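Kitchens: what's in one, and why?
Junior Explainers, by Dwynwen Jenkins

Quick one this week. I've got until home time on Wednesday to get it finished so hold on tight!

We had 20 questions come in about kitchens. Twenty! Most of them from Hadmont class, who have been busy in the play corner. Can't do them all. Here goes with the best.

What's the big thing over the cooker?

A hood. Some people say cooker hood, some say range hood. Same thing. When you boil a pan of water, steam goes up. When you fry an onion, smelly greasy air goes up too. Warm air likes to rise, so the hood waits above and sucks it in. There's a fan inside. Noisy! In some kitchens the air goes down a pipe and straight outside. In others it goes through a filter (a sort of sieve for air) and comes back into the room a bit cleaner.

A toy hood doesn't need to suck anything up. Pretend soup makes pretend steam. But toy makers still like to put buttons and knobs on, becuase pressing things is half the fun.

Why are there tiles on the wall?

Splashes. Tomato sauce is the worst. If it lands on wallpaper, it soaks in and you've got an orange blob for ever. If it lands on a tile you wipe it off. The tiled bit behind the cooker has its own name, a splashback. Some people say backsplash. Pick the one you like saying.

Look at the pattern too. Each row starts in a different place from the row below it, just like bricks in a wall. The lines between are called grout. That's a paste that goes in soft and then sets hard, and it keeps water from getting behind.

Toy kitchen, lots of the same bits:

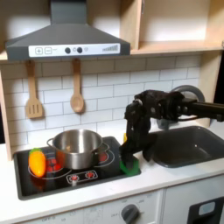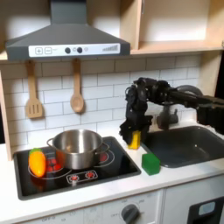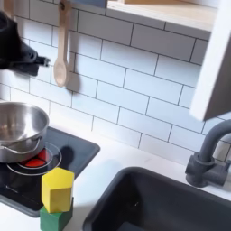
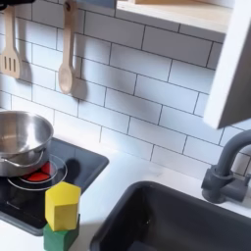
A wooden spoon hanging by the tiles in all four. Did you spot it?

Why hang spoons up?

So you can grab one fast. Sauce is bubbling, you need a spoon NOW, and the drawer is jammed again. A spoon on a hook is right there. It also lets the air get round it after washing up, and wood likes to dry out properly.

Why wood at all? Well, metal gets hot quickly if you leave it in the pan. Wood stays cooler in your hand. It's kinder to the bottom of the pan as well, fewer scratches.

What are the slots in a spatula for?

Letting stuff drip through! Say you're lifting a fried egg. The egg is too big for the slots so it stays put, and the oil runs back down into the pan. Fengying Deng in Hadmont class asked if you could eat soup with one. You could try. Long lunch.

What do the rings on the hob mean?

They show you where the pan goes. A flat glass hob has its heaters hidden underneath, so without the rings you'd be guessing. On many real ones a part glows red when it's on. Some stay dark and are STILL hot, so never touch a real hob to find out. Ask a grown up. On a toy one the red can just be printed on.

Why does a pot have two handles?

Big pots get heavy when they're full. Two handles, two hands, less wobble. A frying pan usually has one long handle instead, which is better for shaking and tipping.

Is a pepper a fruit?

Yes, if you ask a plant scientist. It grows from a flower and has seeds inside. Cooks call it a vegetable. Both are allowed. Lots of peppers start off green and change as they ripen, some to yellow, some to orange, some to red. The green stalk on top is where it was joined on to the plant.

Have a go

Draw your own kitchen from the front. Put in a hob, a splashback, somewhere to hang things and a shelf. Then choose 4 things you would want to reach without taking a step and draw them nearest the hob. Label eveything. Give the drawings to Miss Lu by the end of November please, with your name on the BACK.

Next time: fridges, and where the cold comes from.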